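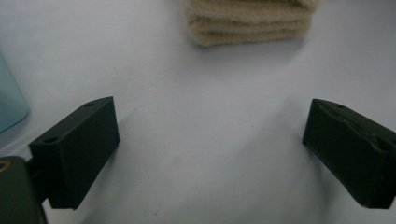
Work surfaces come first on the February list for the Hirkcombe workroom, ahead of storage, lighting and floors. Wipe each one down, let it dry, then look across it from a low angle with the overhead lights on and again with them off. Check for scratches, lifted edges, glue spots and staining. A white top with a matte finish like this one is easy to check -- it throws back very little glare, and a pencil line or a burn mark stands out against it. Darker tops at the back of the room need a hand lamp.

Home | Rooms | Checklists | Forms | Contact

Workroom Surface and Bench Checklist
February
By Elfriede Eberhard

Mark each line OK, FIX or STOP. STOP means the bench is not used until the line has been cleared and initialed. Write a comment for anything other than OK.

SURFACES

1. Top clean, no dust or grit.
OK. Grit under a sheet of stock will scratch the finish, so brush before wiping. Do not use the blue pads from the sink area.

2. Top free of cuts and gouges.
FIX on bench 31. One knife cut near the back, long enough to catch a sleeve. Filled last year and the filler has shrunk. Needs doing again.

3. Edges sound, no lifting.
OK at the front. The Voß bench has a soft spot at the left rear corner. Press it with your thumb. If it moves more than it does now, change this to FIX.

4. Finish even, no sticky patches.
OK. There was a tacky area where tape had been left on over the break. Came off with warm water and a little dish soap.

5. Top level.
OK. Level read at both ends and in the middle. Bench 37 was low at one end and has been shimmed.

BENCH FRAMES AND FEET

6. Bolts tight.
FIX. Two on bench 20 turned by hand. Tightened during the inspection, but they should be looked at again next month. If they are loose again they need new washers.

7. Feet in place and touching the floor.
OK.

8. No rocking under load.
OK with the 50 pound test weight, placed at each corner in turn. Lift the weight with two people and keep feet clear.

LIGHTING OVER BENCHES

9. All tubes working, no flicker.
OK.

10. Light even across the working area.
OK on most benches. The Plirnden lamp at the end bench leaves one side dim. It can be swung over, but the arm is stiff and drops if the knob is not done up all the way. Marked FIX on the lamp sheet, not here.

11. No glare in the eyes of a seated person.
OK. Sit down to check this one. Several past sheets were plainly filled in standing up.

POWER AND CORDS

12. Cords clear of the bench edge.
OK.

13. Outlet covers not cracked.
STOP on bench 20. Cover split across the middle. Outlet switched off at the panel and tagged. Replacement ordered from Zunadlow. Leave the tag on until it has been fitted and tested.

14. No adapters plugged into adapters.
OK. One removed.

COMMENTS

The old sheet had a line for the drawer locks. It has been moved to the storage checklist, where it should have been from the start.

Please write bench numbers and not locations. "The one by the window" was used on three sheets for two different benches.

Signed sheets go in the tray outside the office by 4 p.m.

Related checklists
Storage and Shelving
Lamp Inspection Sheet
Floor and Walkway Checks
How to Tag an Outlet
Bench Repair Request Form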